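Brovlow House Shared Kitchen
Minutes of the users' meeting, Mar 29, 2026

Present: Radka Petkov (minutes), Ama, Lâm, and the users from the second floor. Drudo, our supplier for tableware, sent a written offer and did not attend.

The meeting started a little late because the key for the meeting room was at the front desk. The minutes of the previous meeting were read and accepted with one correction: the shelf near the window belongs to all users and not only to the second floor.

1. Bowls and spoons

Ama reported on the small tableware. The white bowls are good and most people are satisfied with them. They stack well and they go in the dishwasher on both levels. Some have small chips on the rim. It was agreed that a chipped bowl must be taken out of use on the same day and put in the box under the sink, and not back in the stack.

About the plastic spoons there was a longer discussion. The pink ones are used for serving yogurt, porridge and dry food. Lâm said that they are light and do not scratch the bowls, and he would like to keep them. Radka answered that the metal spoons last longer and that plastic should not stay in a hot pot. Both opinions were noted. The meeting decided to keep the plastic spoons for cold and dry food only, and to write this on the drawer.

It was asked if the spoon may stay in the bowl when somebody leaves the table for a short time. The answer is yes, if the person comes back in the same meal. At the end of the meal the bowl and the spoon go together to the sink.

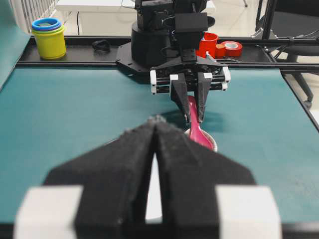 The offer from Drudo was read next. They propose a set of new bowls and serving spoons for 477, delivery included, and a bigger set for 900. Ama compared the two lists and thinks that the smaller one is enough for us, as we have no place to store the rest. Lâm asked if the spoons in the set can be bought alone. This is not written in the offer. Radka will write to Drudo and ask for a separate price, and also ask if the color can be chosen. Several users prefer a strong color, as such spoons are easier to find in the drawer and are less often thrown away with the food waste.

Decision: no order today. The smaller set will be discussed again in April, when the answer has come.

2. Table mats and cleaning of the tables

The question was whether the mats should be lifted each time when the table is cleaned. Until now everybody did it differently. Ama showed that crumbs collect below the edge, and that dry rice is the worst. Agreed: wipe the top after each use with a damp cloth, lift the mat at the end of the day. No strong cleaner on the mats, only dish soap. The person who closes the kitchen signs on the sheet near the door.

Lâm reminded the users that wet bowls should not be placed upside down on the mats to dry. There is a rack for this. He has said it before and asked that it is written in the minutes this time.

3. Drawers and labels

The labels on the drawers are hard to read and two of them are wrong. The drawer with the label "Cups" contains lids. Radka will print new ones in larger letters. A proposal to put small pictures on the labels was liked by most, but nobody had time to prepare them. It stays open.

4. Kitchen money

There is 70 left from the last collection. Ama proposed to use it for cloths, sponges and dish soap before we speak about new bowls. Accepted without discussion. Ama will do the shopping and give the receipt to Radka.

5. Other

A user asked for the kitchen to be opened earlier in the morning. Lâm will speak with the front desk. The lid of the large soup pot is still missing. Please look in your offices.

Tasks
Radka: letter to Drudo, new labels for the drawers, text about plastic spoons.
Ama: shopping for cleaning things, check of all bowls for chips.
Lâm: opening time, sign about the drying rack.

The next meeting will be in April in the same room. Points for the agenda should be given to Radka on paper or by e-mail before the meeting.

Minutes written by Radka Petkov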